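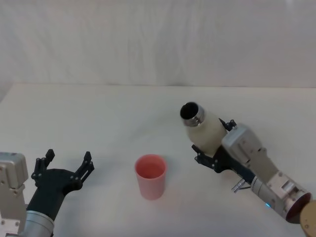
イバナ・フエンテアルバ 日本語字幕つき独演会
よくあるご質問

ガスコム劇場で行うイバナ・フエンテアルバ（Ivana Fuentealba）の独演会について、お問い合わせの多い内容をまとめました。チケットの操作に関するご質問はスケリス（Skeris）のヘルプページもあわせてご覧ください。公演日ごとに異なる事項は、各公演の詳細ページの記載が優先されます。

公演の内容について

どのような公演ですか
フエンテアルバが一人で舞台に立つスタンドアップコメディの公演です。英語で話し、一部にスペイン語が入ります。演目は新作『クラッドステッド』（Cladstead）で、全編を通して一本の話になっています。過去の演目をご覧になっていない方にも、そのままお楽しみいただける内容です。

『クラッドステッド』とは何のことですか
作中に出てくる架空の町の名前です。フエンテアルバが下宿していた家や、そこの家主とのやりとりをもとにした話が中心になります。あらすじの詳細は公演前には公開していません。

上演時間はどのくらいですか
前座と休憩を含めて二時間ほどを予定しています。前座が終わったあとに休憩が入り、後半がフエンテアルバの出演です。後半の途中に休憩はありません。日によって長さが変わるため、終演時刻の保証はできません。帰りの列車や飛行機は余裕をもってお取りください。

開演は何時ですか
全公演19時開演です。開場は開演の一時間前です。ロビーの売店は開場と同時に開きます。

前座には誰が出ますか
出演者は公演日ごとに変わります。当日、ロビーの掲示でお知らせします。前座の出演者についてのお問い合わせには、事前にはお答えしていません。出演者の変更によるチケットの払い戻しもありません。

日本語字幕はありますか
あります。舞台の左右に設置した画面に、日本語の字幕が出ます。字幕は台本をもとに作り、当日は操作担当者が話に合わせて送ります。客席とのやりとりや即興の部分は台本がないため、要約して出すか、字幕なしになります。前座には字幕がつきません。

英語の字幕はありますか
3月の公演に限り、英語字幕の画面をロビー側の壁に追加します。見える席が限られますので、必要な方は購入画面で「英語字幕席」を選んでください。ほかの月の公演では英語字幕の用意はありません。

字幕が見やすい席はどこですか
一階の中央より後ろと、二階の正面が比較的見やすい位置です。一階の前方では、舞台と字幕を見るために首を左右に動かすことになります。二階の両端は、片方の画面だけが見える席があります。該当する席には、座席表で三角の印をつけています。

子どもを連れて行けますか
未就学児の入場はお断りしています。小学生以上の方は、お一人につき一枚チケットが必要です。内容には性的な話題、飲酒に関する話題、強い言葉が含まれます。中学生以下の方の来場は、保護者の方がご判断のうえ、同伴でお願いします。

扱われる話題について事前に知ることはできますか
家族との死別、入院、借金の話が出てきます。照明の点滅や大きな破裂音の演出はありません。これ以外に確認したい話題がある場合は、公演事務局までメールでお問い合わせください。筋に触れない範囲でお答えします。

客席の人が話しかけられることはありますか
あります。前方の席が中心ですが、二階席に話しかけることもあります。答えたくないときは、首を横に振るか手を振ってください。舞台に上がっていただくことはありません。話しかけられたくない方は、一階の後方か二階の席をおすすめします。

時事や実在の人物を扱いますか
『クラッドステッド』は時事を主な題材にした演目ではありません。ただし、冒頭でその日の出来事に触れることがあります。この部分は日によって違い、主催者も内容を事前に把握していません。

チケットについて

チケットはどこで買えますか
スケリスの公式販売ページで取り扱っています。ガスコム劇場の窓口でも、開館時間内に購入できます。電話での販売は行っていません。窓口では、残っている席の中から座席を選べます。

座席は選べますか
先行抽選では席種だけを選び、座席番号は主催者が割り当てます。一般販売では座席表から選べます。複数枚をまとめて申し込んだ場合は、原則として隣り合う席を用意しますが、通路をはさむことがあります。

会場の客席数を教えてください
ガスコム劇場の客席は1,118席です。このうち字幕操作席や撮影用の場所として使う分は、販売の対象になりません。販売する席の数は公演日によって変わります。

当日券はありますか
各公演で100枚を用意します。販売は開場と同時に、劇場入口横の窓口で始めます。お一人一枚までで、座席は選べません。前売券が売り切れた公演でも当日券は出します。整理券の配布はなく、窓口前にお並びいただいた順に販売します。一度列を離れた場合は、最後尾に並び直していただきます。

何枚まで申し込めますか
一回の申し込みにつき3枚までです。先行抽選と一般販売の両方で申し込むことはできますが、同じ公演日に当選と購入が重なった場合でも、どちらかを取り消すことはできません。

電子チケットはいつ表示されますか
スケリスのアプリで、公演の前日から表示されます。それまでは「準備中」と出ますが、購入は完了しています。座席番号もこのときにわかります。一般販売で座席を選んだ方は、購入履歴からいつでも確認できます。

紙のチケットにできますか
劇場窓口で購入した場合は紙のチケットをお渡しします。スケリスで購入した電子チケットを紙に変えることはできません。スマートフォンをお持ちでない方は、窓口での購入をご利用ください。

同行者と別々に入場できますか
できます。アプリの「チケットを分ける」から、同行者にチケットを送ってください。受け取る側にもスケリスの登録が必要です。紙のチケットは、事前に手渡しでお願いします。窓口でのお預かりはしていません。

行けなくなった場合、払い戻しはできますか
お客様のご都合による払い戻しはできません。先行抽選、一般販売とも同じ扱いです。来場できなくなった方は、スケリスの公式リセールをご利用ください。リセールの受付は公演前日の正午で締め切ります。買い手がつかなかった場合、代金は戻りません。

友人や家族に譲ってもよいですか
定価以下であれば問題ありません。入場時に名前の確認は行いませんが、電子チケットは必ずアプリの機能で送ってください。画面の写しや印刷したものでは入場できません。

公式以外のサイトで買ったチケットは使えますか
使えないことがあります。定価を超える金額で転売されたことが確認できたチケットは、無効の処理をしています。無効になったチケットで来場された場合、入場はお断りし、代金の返金にも応じられません。公式以外のサイトでの取引について、主催者が間に入ることはできません。

公演が中止になった場合はどうなりますか
中止または延期の場合は、公式サイトのお知らせ欄に掲載し、スケリスで購入した方には登録のメールアドレスにもご連絡します。中止の場合はチケット代金と各種手数料を払い戻します。交通費や宿泊費の補償はできません。延期の場合は、そのチケットのまま振替日にご入場いただけます。振替日に来られない方には払い戻しの期間を設けます。

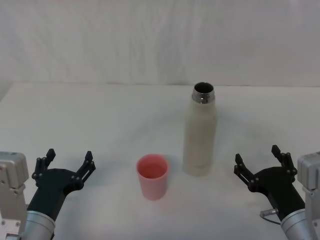 当日の入場について

遅れて着いた場合も入れますか
入れますが、開演後はすぐに席へご案内できません。係員が区切りのよいところでお連れします。後半が始まってから到着された方は、最後列の後ろで立ってご覧いただくことがあります。電話で到着時刻をお知らせいただいても、開演を待つことはできません。

途中で席を立ってもよいですか
かまいません。お手洗いや体調不良の際はいつでもご退席ください。戻るときは係員が暗い通路をご案内します。劇場の外に出たあとの再入場は、休憩中に限ってお受けします。チケットをお持ちになって外に出てください。

携帯電話の扱いを教えてください
上演中は電源を切るか、音と振動が出ない設定にしてお持ちください。上演中の使用はできません。時刻の確認などで画面が光ると周りの方の妨げになりますので、バッグの中にしまってください。緊急の連絡を待っている方は、入場時に係員に伝えてください。出入口に近い席に移れる場合があります。

写真や動画を撮ってもよいですか
前座を含め、上演中の撮影と録音はすべて禁止です。終演後のカーテンコールだけは、静止画の撮影ができます。開始の合図はフエンテアルバ本人が出します。フラッシュの使用と、立ち上がっての撮影はご遠慮ください。ロビーでの撮影は自由ですが、ほかのお客様が写らないようにお願いします。

上演中に録音が見つかった場合はどうなりますか
係員が声をかけ、記録を消していただきます。応じていただけない場合は退場をお願いし、チケット代金はお返ししません。発表前の演目のため、文字での詳しい書き起こしの公開もお控えください。感想を書いていただくのは歓迎です。

飲食はできますか
客席ではふたの閉まる飲み物だけお持ち込みいただけます。食べ物はロビーでお召し上がりください。売店で販売する酒類も、ロビーでのみお飲みいただけます。酔っていて公演の進行に差し支えると係員が判断した場合は、入場をお断りすることがあります。

荷物を預けられますか
ロビーの奥に返却式のロッカーがあります。旅行かばんなどの大きな荷物は、クロークで預かります。貴重品、壊れやすいもの、生ものはお預かりできません。クロークは終演後、最後のお客様に荷物をお渡しするまで開いています。

舞台に声をかけてもよいですか
笑い声や拍手は自由です。会話を続けるような声かけや、話の先を言う行為はおやめください。注意のあとも続く場合は退場していただきます。本人が客席に問いかけたときは、もちろん答えていただいてかまいません。

花やプレゼントを渡せますか
手紙はロビーの受付でお預かりします。花、食品、現金、金券はお受けできません。祝い花の劇場への発送もご遠慮ください。受付に手紙を出す場合は、封筒に差出人のお名前を書いてください。

終演後にサイン会はありますか
予定していません。楽屋口での出待ちは、近隣の住宅の迷惑になりますのでお断りしています。サイン入りの公演冊子を売店で扱う日があります。数に限りがあり、取り置きはできません。

服装の決まりはありますか
ありません。客席は冷房が強く感じられることがあります。羽織るものをお持ちください。後ろの方の視界をさえぎる帽子は、上演中は外していただきます。

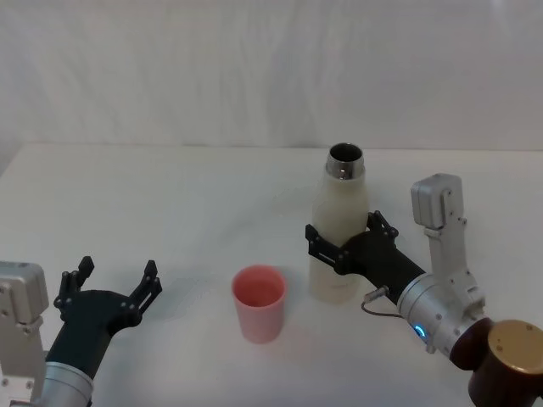 設備とお手伝いが必要な方について

車いすで観られますか
一階の最後列に車いす用の場所があります。同伴の方一名の席を隣に用意します。電子チケットの画面からは購入できませんので、公演事務局にメールでお申し込みください。入口から客席までは段差がありません。

補助犬を連れて入場できますか
盲導犬、介助犬、聴導犬と一緒に入場できます。足元に余裕のある席をご案内しますので、購入後に座席番号を事務局までお知らせください。

聞こえにくいのですが、使える機器はありますか
音声を大きくして聞ける受信機を無料で貸し出しています。ロビーの受付でお申し出ください。身分を確認できるものをお預かりします。手話通訳は、詳細ページに手話の印がある公演日に限ってつきます。通訳者は舞台の下手側に立ちますので、見やすい席の購入については事務局へご相談ください。

エレベーターはありますか
ロビーから二階席まで上がるエレベーターがあります。開演直前は混み合います。二階席の通路には急な階段がありますので、足元に不安のある方は一階席をお選びください。

駐車場はありますか
劇場には専用の駐車場がありません。近くの有料駐車場か、公共交通機関をご利用ください。自転車は劇場の裏手に停められます。

配信、物販、その他

配信の予定はありますか
生配信は行いません。公演の一部を記録用に撮影し、後日の公開を検討していますが、時期も方法も決まっていません。決まりしだい公式サイトに掲載します。

撮影で客席が映ることはありますか
収録日には客席が映る場合があります。収録の有無は詳細ページと劇場入口に掲示します。映りたくない方は、入場時に係員にお申し出ください。カメラの向かない席に移っていただけます。席種が下がる場合も差額の返金はありません。

イッサ（Issa）とは何ですか
フエンテアルバの公式会員サービスの名前です。会員は先行抽選に申し込めるほか、本人が書く創作日誌を読めます。日誌は英語で、翻訳はついていません。会員であっても、当選をお約束するものではありません。

イッサの会員登録とスケリスの登録は同じものですか
別のものです。先行抽選に申し込むには両方の登録が必要です。登録のメールアドレスが違っていても申し込めますが、当落の連絡はスケリスに登録したアドレスにだけ届きます。

公演冊子やグッズは通信販売で買えますか
今のところ劇場の売店だけで販売しています。チケットをお持ちでない方は、売店のあるロビーに入れません。支払いは現金、クレジットカード、主な電子マネーに対応しています。お買い上げ後の交換は、不良品に限ってお受けします。

取材や招待の申し込み先はどこですか
報道関係の方は、媒体名、掲載予定、希望する公演日を書いて公演事務局にメールをお送りください。本人への取材は書面での質問を基本としています。個人のブログや動画での紹介を目的とした招待は行っていません。

忘れ物をしたときはどこに連絡すればよいですか
ガスコム劇場の事務所で保管しています。公演日、座席番号、品物の特徴をお知らせください。飲食物と傘は保管期間が短いため、早めにご連絡ください。郵送での返却は着払いになります。

ここにない質問はどこに送ればよいですか
公式サイトのお問い合わせフォームから公演事務局へお送りください。返信は平日の昼間に行います。公演当日の緊急のご用件は、劇場に直接お電話ください。購入内容の変更や再送など、チケットの操作に関するものは、スケリスの窓口でのみ受け付けています。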